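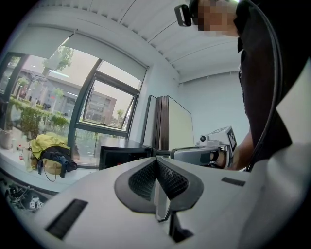 Internal party elections attract little attention until one of them goes wrong. A leadership contest in a local or state party is usually run by a small office, on a short timetable, under rules written years before the present candidates joined. When the rules call for ranked voting, the field is reduced round by round until one name is left, much as the two angled faces in the photograph close toward a single narrow slot, and every step of that reduction must be open to inspection. Niltine is a software package that manages this work from the nomination stage to the declaration of the result. This review considers whether it is suitable for party organizations of modest size.

The review was prepared by the election practice desk of the Deltedside Civic Office, which advises party organizations and civic associations on the conduct of internal ballots. Niltine is published by Bodin. The desk paid for its license at the standard rate and did not receive assistance from the publisher beyond the ordinary support line. Bodin was given an opportunity to correct errors of fact in a draft and submitted two corrections, both of which have been made.

## Scope of the review

The desk ran a complete mock leadership contest using a membership roll of 523 test entries. The rules were adapted from those of a typical county party: nominations supported by a set number of members, a ranked ballot, a simple majority for election, and elimination of the lowest candidate in each round. Ballots were issued both by email and by post. A total of 500 were returned, leaving 23 outstanding at the close of voting. The contest went to 4 rounds, with a tie for last place deliberately placed in the second.

The desk did not conduct a full security assessment. Organizations that are required by statute or by their own rules to obtain one should treat this review as a supplement to it.

## Setting up a contest

Niltine begins by asking the administrator to enter the rules of the contest before any names. The administrator works through a series of screens covering eligibility dates, nomination thresholds, voting method, tie-breaking, and the treatment of withdrawn candidates. A contest cannot be opened until each screen has been completed and confirmed by a second account holder.

This order of work is the strongest feature of the product. In the experience of the desk, most disputes in internal elections concern matters on which the rules were silent. A question such as whether a member who rejoined after the announcement of a vacancy may vote is far easier to settle before anyone knows which candidate would benefit. Niltine puts the question to the administrator in plain terms and records the answer, the date, and the accounts that approved it.

Importing the membership roll was less satisfactory. The software accepts a spreadsheet, but it expects column names in a fixed form and rejects the entire file if one of them is misspelled. The error message states only that the import has failed. Staff lost most of a morning to a column headed "Zip" that should have been headed "ZIP code." Duplicate entries are detected well, including those in which a member appears under both a full and a shortened first name, and the administrator is asked to decide each case individually.

## Nominations

Nominations may be entered by staff from paper forms or submitted by members through a web page. In both cases the system checks supporters against the roll and marks those who are ineligible. Where the rules prohibit a member from supporting more than one candidate, Niltine holds the later signature and notifies the administrator.

The desk has one reservation. The nomination page displays a running total of supporters for each candidate, and in the default configuration this total is visible to any member who signs in. Some parties will welcome this. Others will regard it as an invitation to treat the nomination period as a first round of voting, with pressure on trailing candidates to withdraw before a ballot has been cast. The display can be turned off, but the setting is located under "Appearance," where few administrators would think to look for it. The desk recommends that the choice be made and minuted before nominations open.

## Voting

The online ballot is clear. Candidates are listed in random order, with a different order for each voter, and preferences are entered by selecting a number beside each name. Voters may stop after any number of preferences. If a number is skipped, the voter is warned and may correct the ballot or submit it as it stands. The page worked well with a screen reader and at large text sizes.

Postal ballots are generated as a print file with a tear-off declaration. They are legible and fold correctly into a standard business envelope. Each carries a code that is canceled when the same member votes online, and the reverse. This worked without fault in the mock contest, including in several cases where the desk submitted both versions on the same day.

Entering returned postal ballots is slow. Each must be keyed by one user and then keyed again by another, and a mismatch sends the ballot to a separate queue. The desk supports double entry in principle. It would be improved by a keyboard shortcut for moving to the next ballot, a step that at present requires three clicks.

Replacement ballots deserve a separate mention. A member who reports a lost ballot can be issued a new one in less than a minute, and the old code ceases to function at once. The action appears in the log with the name of the staff member responsible. Offices that have handled replacements by telephone and a paper list will find this a considerable improvement.

## The count and the record

Results are withheld until two account holders release them together. Neither can view a partial count before that point. The result is then shown as a table, one column to a round, with the transfer of preferences set out between columns. Exhausted ballots are reported on their own line.

The tie in the second round was resolved according to the rule entered at setup, which looked back to first-round totals. The report stated that a tie had occurred, quoted the rule, and identified the figures on which the decision rested. A losing candidate reading that page would have no difficulty understanding the outcome, whatever view the candidate took of it.

An anonymized file of all ballots can be exported and recounted independently. Mattes Ackermann, who serves as the desk's senior examiner, repeated the count from this file by hand and reached the same totals in every round. The desk advises any party using Niltine to publish the file, subject to one caution. In a small contest with many candidates, an unusual order of preferences may identify the person who cast it. The export screen does not mention this risk and should.

## Comparison with Drunurix

Many offices considering Niltine will also look at Drunurix, which the desk reviewed last June. Drunurix is quicker to set up and more forgiving of untidy membership data. Its design for mobile phones is also better. It does not, however, require a second approval for changes made after voting has opened, and its log can be edited by the principal administrator. For a routine vote on a meeting date or a policy motion these points may be acceptable. For a contested leadership election the desk considers them serious.

## Cost and support

Niltine is licensed by contest or by year. The annual license is the better value for any organization that expects to hold more than one ballot, and unused contests do not carry over. Postage and printing are not included.

Support is offered by email and telephone during business hours. Replies to the desk's inquiries were courteous and accurate, although one question about the retention of member data took several days to answer. There is no support in the evening, when many party ballots close. Administrators would be wise to set a closing time in the early afternoon.

## Recommendation

The desk recommends Niltine for contested leadership and officer elections in party organizations that have at least two trained staff members or officers available throughout the voting period. It is less suitable for offices run by one person, where the second approval would become a formality exercised by someone who is not following the contest.

Organizations adopting the product should:

- clean the membership roll and check its column names before import;
- decide whether nomination totals will be displayed, and record the decision;
- run a short practice contest under their own rules;
- name in writing the two people who will release the result;
- review the ballot export for privacy before publication.

Bodin has informed the desk that a revised import screen is in preparation. The desk has not seen it and has not taken it into account. The findings above apply to the version on sale as of Apr 16, 2026.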